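Archive > Shared Houses List > Kitchens and cold stuff

Re: fridge temps, smells, and who pays for what
Filed under: Food & Kitchen, Money, Long threads
June, 7.40 am – posted by Anikó Hegyi

Morning all, quick one before work, sorry for the state of it.

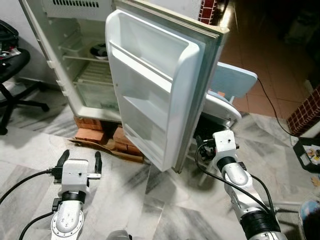

Read Kobe's message twice on the bus and I think three different things are getting mixed up. Smell, temperature, money. Will try to take them in turn but I've got to be out the door so forgive gaps.

Quoting him for anyone who joined after the thread started:

> On the matter of the kitchen at Divcombe, Kobe Wouters wrote:
>
> Hi everyone. We're nine people in a house with two fridges, one big and one small, and the small one has started to smell again. Sort of sour, a bit like old cabbage. We've wiped the shelves twice. Ottó thinks it's the seal, Etelka thinks it's somebody's kimchi, I think the thing is just old.
>
> Also milk is going off two days early, in the big one, which doesn't smell at all. The dial says 4 but 4 what? There's no degree sign.
>
> And last thing, we have a kitty of 101 pounds and a repair person wants most of that to come and look. Do other houses pay for this out of the kitty or does the landlord do it? Our agreement says "appliances supplied" and nothing else. Any experience welcome, also the name of anyone good near Gornalell.
>
> Kobe

Right. Smell first.

Wiping shelves does very little if the muck is somewhere else. The places people forget: underneath the salad drawer, the folds of the door seal, and the drain hole at the back. The drain is a tiny hole at the bottom of the back wall inside, there's usually a channel leading to it. Meltwater runs down there and out to a tray by the compressor. Bit of lettuce gets in, blocks it, water sits, stinks. We had this at Sowah for a whole summer and blamed a perfectly innocent lodger.

What we did – cotton bud first, then a plastic straw, then warm water with a spoon of bicarb through a turkey baster. Took ages. Not boiling water, Andor did that once and cracked something. Then pull the fridge out and find the tray round the back, if yours has one you can reach. Ours had a sort of brown jelly in it. Wear gloves.

Seal: old toothbrush, washing up liquid, dry it properly after. If there's black mould in the folds that won't shift you can buy a new seal, you need the model number off the plate inside. Check the price before you get excited. Ours was nearly as much as a secondhand fridge.

Shut it on a bit of paper and pull. If the paper slides out with no drag, that bit of seal isn't doing its job. Try all the way round, the hinge side too. Ottó may well be right, in other words.

Leave the door open for a day when it's clean, power off at the wall. Bowl of bicarb inside once it's back on. People swear by coffee grounds, I just ended up with a fridge that smelled of cabbage AND coffee.

Now temperature. The number on the dial isn't degrees, it's just how hard it works, and on most of them higher means colder. But I have met one that went the other way so look for the little snowflake or whatever they've printed. Get a fridge thermometer, they cost next to nothing. Stand it in a glass of water on the middle shelf and leave it overnight, then read it first thing before anybody's been in for breakfast. You want 5 or under. If it's 8 or 9 there's your milk.

And don't keep milk in the door if it's going off early! I know that's what the shelf is for. The door is the warmest bit and with nine of you it must get opened every five minutes. We moved ours to the bottom at the back and got most of our two days back, without touching the dial.

Also is it rammed full? Ours used to be, and stuff pushed against the back wall blocks the air and then one yoghurt freezes while everything else is tepid. We gave everyone half a shelf and one shared shelf at the top for the leftovers. Label with name and date or it goes on the compost. Grumbling for a fortnight then fine.

Money. This is the bit I'd be careful with. If the fridge was there when you moved in and it's listed as supplied then I'd have thought the repair is the landlord's job, but I'm not a lawyer and it does depend what your agreement says in full. Write to them before you call anyone out. Email not phone, so there's a record. Say what's wrong, when it started, attach the thermomter reading. Don't spend the kitty and hope to get it back, we did that with a boiler part and it took until the next spring.

If it turns out it's yours then I wouldn't pay a call out on a small old one at all. We were quoted 297 for a new compressor on our big one and Etelka (yes same Etelka, she lived with us before Divcombe) just laughed at the man. Got one from the Vevico reuse place instead. They test them and they'll take the old one away if you ask when you book, not on the day. Let it stand upright for a few hours after it's been moved before you switch on, longer if it was on its side in the van.

No names near Gornalell I'm afraid. The chap we used has retired. Somebody on here from that side must know one?

Oh and Kobe, kimchi – jar inside a second tub with a lid. Keep the peace. I've been on both sides of that argument.

Will be back on this evening after 7 if there's questions, got to run

Anikó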